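Stumton Single-Lever Sink Faucet, Chrome Finish

Sold by Drivus Kitchen & Utility
Item 1939
In stock – ships in 3 days

I've been selling faucets out of the same storefront long enough to have opinions about them, and the Stumton is the one I keep pointing people to when they walk in and say "I just need something for the back sink." You know the sink I mean. The one in the workshop or the laundry corner or the break room, where paintbrushes get rinsed and mop buckets get filled and somebody always leaves a coffee cup. It doesn't need to be gorgeous (although I think this one's pretty nice looking!), it needs to turn on with an elbow when your hands are covered in grout.

So, the lever. It's one handle, no separate hot and cold knobs, and it moves easily without being floppy. I had a Gaillard on my own utility sink for years and I liked it fine until the handle got so stiff that my mother-in-law couldn't budge it. The Stumton has a ceramic cartridge, and you can pull it out and swap it with a hex key and a pair of pliers. I keep the cartridges in a drawer behind the register. If you order one online, put a note in with your order and I'll match it to your faucet so you don't end up with the wrong size.

What you get in the box

The faucet body with the lever already on, two flexible supply hoses, the mounting nut and rubber washer, a hex key, and a fold-out sheet of instructions. The drawings on that sheet are small, so I've been tucking in a page of my own with bigger ones. You don't get shutoff valves or plumber's tape. Grab both while you're at it.

Does it fit my sink?

It goes through a single hole, either in the counter behind the basin or in the deck of the sink itself. If you've got a three-hole setup you'll want the cover plate, sold separately. Counters up to 39 millimeters thick are fine with the nut that's in the box. Thicker than that and you need the long shank version, which I can order but don't keep on the shelf. Measure before you buy, please. I take returns, but I can't take back anything with sealant smeared on it.

Putting it in

I'd call it an easy afternoon. My helper Irfan Pattinasarany does these for customers in town and he's a lot faster than I am, but I've managed it by myself lying on my back with a flashlight in my teeth. Hook the hoses to the faucet first, before you drop it through the hole – so much nicer than reaching up there afterward. Snug the nut, check that the spout is centered over the basin, then tighten. Run the water for a minute and feel around every joint with a dry paper towel.

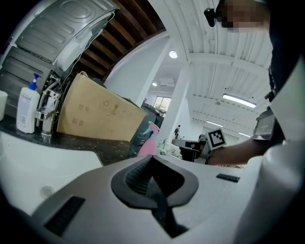

Room around the faucet matters more than people expect, and it's the thing I get the most emails about. You want to swing that lever all the way without knocking something into the sink. A chrome faucet at the back of a speckled counter, with a white pump bottle standing to the left of it, is a pretty typical utility setup, and it's worth thinking about where your soap is going to live before you settle on the hole. I'm right-handed and I like my soap on the left too, so I can pump with one hand and work the lever with the other. Lefties, flip it around. And if your pipes are going to show behind the faucet, give them a wipe when you do the counter, they collect more grime than you'd think.

Cleaning the chrome

Warm water, a drop of dish soap, soft cloth, dry it off. I know it's tempting to hit it with whatever's in the spray bottle, but please skip anything with bleach or grit in it. For hard water spots I use white vinegar on a rag, leave it a minute or two and rinse well. The little screen at the tip of the spout unscrews, and I soak mine every October when I'm draining the garden hoses anyway.

From a customer

"Bought two for our pottery studio and liked them enough to come back for a third. Clay gets on everything and the lever still moves like it should. The extra instruction page was a big help." – Araba Tsikata, June 12, 2022

Goes well with

Stumton cover plate for three-hole sinks
Stumton replacement cartridge
Rudent basin wrench (the long one, trust me)
Plumber's tape, single roll

Free shipping on orders over $200. Contractors, email me for case pricing.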